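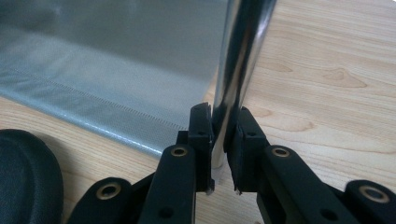 Deok-su Myung wanted it put down before anything else that he still thinks the book should go by season and not by course, and that if we're going to have a soup chapter in the middle he'd like his objection remembered when the thing is printed. So there it is, Deok-su, top of the page, as promised!

Gideo Cookery Book: notes of the December meeting

Upstairs room at Stestance, 7 o'clock start (ten past by the time the kettle had boiled and we'd found the other milk).

There: Na-rae Baek in the chair, Na-rae Ha, Ok-hee Koo, Deok-su Myung, and me, Han-gyeol Bae, writing it all down. I'll put Baek and Ha where I need to, as last month's notes had poor Ha agreeing with herself for half a page.

Last month's notes

Agreed as right apart from the above, and apart from the barley bread, which I'd put down as Ok-hee's. It's her aunt's, and the aunt would like her name on it. I've changed it in my copy.

Things left over from last time

I was meant to ring Hong about using their back kitchen for the testing evening and I did, eventually. They're happy for us to have it from 6 o'clock as long as we bring our own tea towels and don't touch the big mixer. Baek was meant to type up the pickles and has done all of them except the plum one, where there's an argument about the salt (see further down). Deok-su was meant to find out if we can use the old harvest supper menu as a chapter opening. He forgot, he says so freely, and he'll do it before the next meeting.

Money

We've got £2533, which is better than any of us expected after the bake sale got rained on. The printing price from Pletent comes to over £3000 if we have colour all the way through. Long chat about this. Ha would rather have fewer pages and keep the colour. Ok-hee would rather have every recipe in and go black and white, and she pointed out that the cookery books she uses most at home are the plain ones with gravy on them. I said couldn't we have colour for the chapter openings and leave the rest plain, and Baek thought that might be a different kind of price altogether, with the pages having to be gathered up in a certain way. She'll ask Pletent and get it in writing this time.

We did not decide. We did agree that we won't borrow anything from anyone to make up the gap, and that we'll take orders with the money up front as soon as we know what one copy costs.

The order of the book

Oh dear. Well, courses it is, by vote, with Deok-su against and Ok-hee saying she could live with either. The running order for now is soups, bread, pickles and jars, fish, meat, vegetables, puddings, and then a short bit at the back for feeding a crowd. Ha made the good point that half our recipes could go under two headings (is a bean stew a soup? is it a vegetable?) and so the index will have to work hard. Deok-su has offered to do the index, by season as well as by name, and everyone thought that was a handsome way of settling it. He looked quite pleased, I thought.

Recipes that came in

A lovely pile this month. The leek and potato pie went down very well when Baek read it out, mostly for the line "leave it alone for as long as you can bear". We're keeping that line. The two mackerel recipes are nearly the same and we'll ask both cooks if they'd mind sharing a page. The ginger cake has no oven heat and no tin size and no eggs, and Ok-hee has a feeling it's meant to have eggs, so that one's going back with a kind note.

We also had one which Ha recognised nearly word for word from a packet. It was sent in good faith, I'm sure. Baek will have a quiet word and ask for something else, perhaps that chutney from the summer, which we all remember fondly. 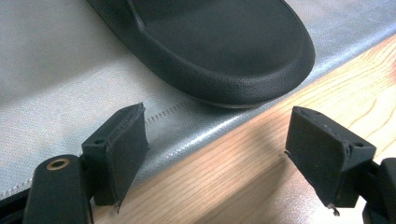 When is the last day for sending recipes in? The end of January, and that goes for corrections to ones we've already got as well.

Ha asked for that to be put somewhere people will see it, so I'm going to copy it on to the sheet by the door too. Please, please write how many people it feeds! So far hardly anyone has, and I'm having to guess from the amount of onion.

The plum pickle

The recipe says "a cup" of salt. Ok-hee's cup, Baek's cup and the cup in the drawer at Stestance are three very different cups, and depending on which you pick you get either a pickle or something you could grit a path with. Deok-su made it at home with the smallest and said it was sharp but nice, although a bit cloudy by the end of the fortnight. We're going to weigh everything from now on and print grams, with spoons allowed for anything small. Ok-hee isn't keen on losing the cups altogether, as that's how her family has always done it, so where a cook feels strongly we'll print the cup and put the grams next to it.

I'll go back through what I've typed already. That's my evenings sorted till the spring, then.

Testing evening

We'll cook the doubtful ones at Hong and eat them there. On the list are the plum pickle (a fresh batch, to be tasted later of course), the ginger cake if the eggs turn up, the barley bread, and a steamed fish that none of us can quite follow past the second step. Ha is bringing scales. Baek is bringing a big pan and has asked for it back the same night, having lost one to the summer fair. I'm doing tea towels.

Deok-su asked if family could come along to help with the eating. We said one each, and tell Ok-hee beforehand so she knows how much fish to buy.

The cover

Ha had sketched a few ideas on the back of an envelope and passed it round. I liked the one with the steaming bowl. Baek thought a bowl would make people expect nothing but soup. There was some warmth for plain dark green with just the name on it, and that would be cheaper too, so she's going to ask for that when she writes about the colour pages. Title is still "The Gideo Cookery Book" unless something better comes along. Deok-su suggested "Seconds, Please" and it got a laugh and then rather a thoughtful silence, so I'm writing it down in case.

Anything else

Ok-hee would like a page of thanks at the front. All happy with that, names to me.

The radiator under the window is knocking again. Baek has told them downstairs.

Who's doing what

Baek: Pletent, about mixed colour pages and the plain green cover. Also the packet recipe chat.
Ha: ask the mackerel cooks about sharing a page. Scales.
Ok-hee: ginger cake note, fish, and her aunt's name spelt out for me.
Deok-su: harvest supper menu (really this time), start on the index.
Me: grams, sheet on the door, tea towels.

We finished at twenty to nine and had the last of the shortbread. Next meeting is in January, same room, and Ha's in charge of the milk.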